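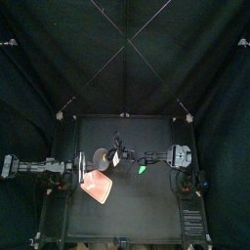 Two-arm table cell with curtain enclosure, arms over the work area

Punden Table Cell, two-arm
Supplier: Vaher
Order no. 627

A bench-height cell for handling small objects with two arms working from opposite sides of one table. The black tabletop sits between raised side rails, with dark fabric on the walls. Supplied with the Otamby practice sheet, last revised 17/12/2023.

Shared area rules
Both arms can reach the middle of the table, so the middle is treated as a shared area. Only one arm may close on an object there unless the task file names a handover. Speed in the shared area is capped at 200 mm/s in the supplied settings. Keep loose cable clear of the fingers. 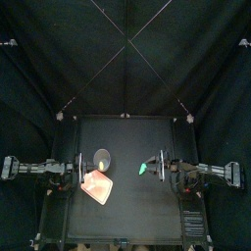
Before each run
Set out objects one at a time, with both arms stopped. Use items in colors that stand out from the tabletop, such as the green piece and the pink-red square used here. Check the clamps at the table corners. Do not reach past the side rails while the arms are powered.

Wrist cameras
Each wrist view should show its own fingertips and the table ahead of them. Check the view again after any change of finger pads. 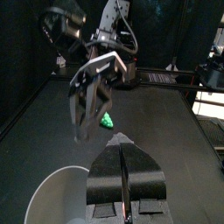 Options and spares
Jomari finger pads, pack of 9
Replacement curtain set
Spare table clamps
Shipping weight without arms: 44 kg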